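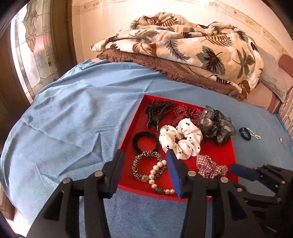 Figure 3. Boîte rouge et accessoires pour cheveux et poignet, posés sur le lit. Deux pièces se trouvent hors de la boîte, à droite.

4.2. Les petits accessoires et leur contenant

Les accessoires pour cheveux forment, dans notre corpus, la catégorie la plus difficile à délimiter. Les participantes de l'enquête Zusside les nomment rarement d'un seul mot. Elles parlent de « mes chouchous », de « mes élastiques », parfois de « mes affaires de tête », et rangent sous ces expressions des objets qui ne servent pas à coiffer. Le bracelet de perles visible dans la figure 3 en donne un cas net : il se trouve dans la même boîte que les chouchous et recouvre en partie l'élastique à motif léopard. Interrogées sur ce voisinage, la plupart des participantes l'ont jugé ordinaire. Un chouchou se porte au poignet une bonne partie de la journée, et c'est du poignet qu'on l'enlève le soir, en même temps que le bracelet.

Nous avons donc retenu, à la suite de Desmet et Carrillo, le critère du geste de dépose plutôt que celui de la fonction. Sont comptés ensemble les objets que l'on retire au même moment et que l'on pose au même endroit. Sur les 1 243 objets inventoriés dans les 31 logements, ce critère modifie surtout le classement des bracelets souples et des pinces, que la grille initiale répartissait entre « bijoux » et « toilette ». Les bagues et les montres n'ont presque pas changé de classe, car elles disposent le plus souvent d'un emplacement à elles.

La boîte de la figure 3 est peu profonde et ses bords sont minces. Elle contient huit pièces : une pince, quatre chouchous, deux élastiques et le bracelet. Ce type de contenant ouvert domine nettement dans les chambres, alors que les boîtes à couvercle et les trousses se rencontrent plutôt dans les salles de bains. Les participantes citent deux avantages, la vue d'ensemble et la prise directe. L'inconvénient est le débordement. Les chouchous volumineux n'ont pas de forme stable et dépassent facilement le bord, comme le modèle en organza gris-noir dans l'angle du fond. Une fois la boîte garnie, les pièces se superposent, et le grand chouchou blanc en satin, imprimé de petits motifs sombres rappelant des cerises, cache une partie du chouchou bordeaux à pois.

La matière joue ici un rôle que nous avions sous-estimé au moment de préparer la grille. Les textiles gonflants occupent un volume sans rapport avec leur poids et masquent les pièces fines. L'élastique noir uni, épais et rond, se repère facilement. Il n'en va pas de même des barrettes, des épingles et des élastiques très minces, que plusieurs participantes déclarent racheter alors qu'elles en possèdent encore. Yupin Meesuk, qui a conduit les entretiens du second groupe, a noté que le tri commence presque toujours par l'extraction des grosses pièces. Les petites restent au fond et sont traitées en dernier, souvent en renversant le contenant sur le lit.

Le lit est de loin la surface de tri la plus utilisée. Il offre une grande étendue libre à hauteur commode, et un drap uni facilite la recherche des objets de petite taille. Sur le tissu bleu clair de la figure 3, l'élastique noir prolongé par un brin de petites perles blanc cassé se détache bien. La pièce posée plus à droite, très fine, à tête pâle et brillante, demande davantage d'attention. Nous l'avons codée « épingle ou assimilé », sans préciser davantage, conformément à la règle adoptée pour les objets dont l'usage n'est pas établi.

Les objets situés hors du contenant ont posé un problème de codage. La première version de la grille les comptait comme « non rangés », ce qui leur attribuait un statut que la seule position ne permet pas de déduire. Un objet placé à côté d'une boîte peut en avoir été retiré, attendre d'y entrer ou n'avoir aucun lien avec elle. Kornél Erdős et Nahom Araya ont recodé séparément 20 relevés en remplaçant cette modalité par trois valeurs de simple position : dedans, à cheval sur le bord, dehors. Les désaccords restants portent presque tous sur la deuxième valeur. L'organza de la figure 3 a ainsi été codé « à cheval » par l'un et « dedans » par l'autre. Nous avons conservé « à cheval » dès qu'une partie de l'objet franchit le bord.

Enfin, la couleur du contenant est revenue dans 10 entretiens sans que nous ayons posé de question à ce sujet. Les participantes concernées disent désigner la boîte par sa couleur (« la rouge », « la petite verte ») lorsqu'elles demandent à un proche d'y prendre quelque chose. Le contenu est alors sous-entendu. Cette façon de nommer suppose une affectation assez durable, ce que confirment les visites de juillet : les boîtes ainsi désignées avaient gardé leur usage, même dans les logements où elles avaient changé de pièce. Les contenants sans nom courant étaient plus souvent vides ou remplis d'objets sans rapport entre eux. Nous revenons sur ce point en 4.3, à propos des tiroirs.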